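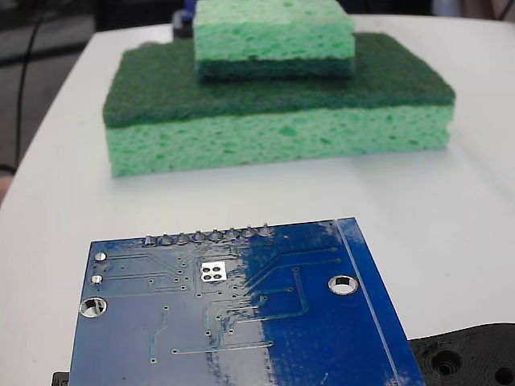
Trelix Bout Timer 2 review

Boxing round timers are simple devices, and most of them fail in the same places: the bell is too quiet, the display washes out under strip lights, or the remote gives up. The Trelix Bout Timer 2 is a wall-mounted unit for small clubs and home gyms. I have had one above the ring at Drenby since January, where it has run six evenings out of seven.

Background for anyone new to these. A professional men's round lasts three minutes with a one-minute rest. Professional women's rounds are usually two minutes. Juniors box shorter rounds depending on age. A club timer therefore needs several stored programmes and a way of switching between them without a ladder.

What is in the box

The timer, a mains adapter, an infrared remote, two brackets, four screws and a printed sheet. The wall plugs supplied are for masonry only. Drenby has a stud wall behind the ring, so I bought my own. The lead from the adapter is too short to reach a skirting-level socket if the timer is mounted at a sensible height, and the plug is an odd size, so an ordinary extension on the low-voltage side won't fit. We ran a mains extension up the wall in trunking.

Display

Red digits for the clock, a smaller green digit pair for the round number. Both can be read from the far end of the gym by anyone with normal eyesight. There are 6 brightness steps. Step 4 suits us in the evening and step 6 is needed on bright mornings when the shutter is up. The setting is kept after a power cut. The round number is harder to read than the clock at an angle, and from the heavy bags along the left wall it can't be read at all.

Sound

The bell is a recording played through a small speaker at the bottom edge. It is loud enough for sparring and bag work together. With music on it is marginal, and Lahcen Zerouali, who takes the senior sessions, turns the stereo down a notch to be sure of it. The ten-second warning is three wooden clacks, well chosen, and cannot be confused with the bell. Volume has four settings, of which the lower two are so close together that I can't separate them by ear.

There is an audio output on the side. I connected it to an old Pakum powered speaker and the result was much better, with no hum. Plugging in a lead mutes the internal speaker, and there is no menu option to have both.

Programmes

Fifteen slots, five of them fixed. The fixed ones cover three-minute and two-minute rounds with a one-minute rest, plus three interval patterns that we don't use. Custom slots accept a round length from ten seconds to ten minutes in five-second steps. Rest can be set to zero, a useful thing for continuous drills.

Entering a programme with the remote takes patience. Every value is stepped up or down with the arrows, and the number keys do nothing in this mode. Setting twelve rounds from the default of three means nine presses. Holding the key down works, but it overshoots. Doaa Hamdy runs the junior class and has four slots of her own, and she keeps the slot numbers on a card taped to the ring post, as programmes can't be named.

Accuracy

I ran it against a phone stopwatch over twelve rounds with rests. The final bell fell within a second of where it should have been. I repeated the test after the unit had been on all day and got the same result.

Remote

The weakest part. It has to be pointed squarely at the lower right corner of the display, and through the ropes it often misses the first press. The pause key sits directly next to reset, with the same shape and size. Rounds have been lost this way more than once. A strip of tape on the pause key has helped.

Compared with the Yu

We previously had the Yu wall timer. Its display is smaller and its bell thinner, but its remote has proper spacing and works from anywhere in the room. If you coach from inside the ring and pause often, I would look at the Yu first. For a set class that runs to the clock, the Trelix is the better unit.

Price and verdict

Ours cost 215 with delivery. Recommended for clubs with a plain wall and a socket near it. Less suitable for a garage, where the bell is too loud at its lowest setting for the neighbours.

Updated 26 May 2024: the remote's battery has been replaced once. No other faults.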